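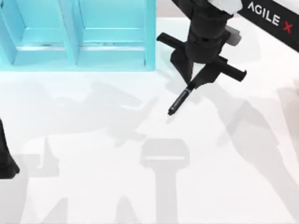
Two-finger gripper and a marker pen: how do I compare grips fairly?

Posted by Kanyarat Phromma, Feb 25, 2022

I've got a two-arm setup running in simulation and I'm having way too much fun with it! Right now one arm holds a black marker at a slant, tip just over the white table, and I want to compare two finger shapes before I pick one: the tapered stock pair and a set with a V-groove that a friend at Cirkside drew up. Plan is 200 runs each. What should I be measuring? So far I only log "dropped" or "didn't drop", and both pairs look perfect that way.

Wanpen Wiriya

Oh, nice one to start on. Pens are great for this because they like to roll between flat fingers. Log the pen's angle relative to the wrist when the fingers close, then again after the arm moves, and compare the difference. In my own tests the flat pair never dropped a marker in 267 runs, but the angle wandered by as much as 13 degrees, and the grooved pair hardly moved. Start both sets from the same list of pen positions (save the random seed!) and keep the closing force the same. Then try it with friction turned down. That's where it gets fun.

Lachance59

just use the grooved ones, worked for me

Wanpen Wiriya

For pens, sure, but I'd still test them on something flat. Mine were hopeless at picking up a ruler. Kanyarat, if you get numbers by March please post them here, I'd love to see them next to mine.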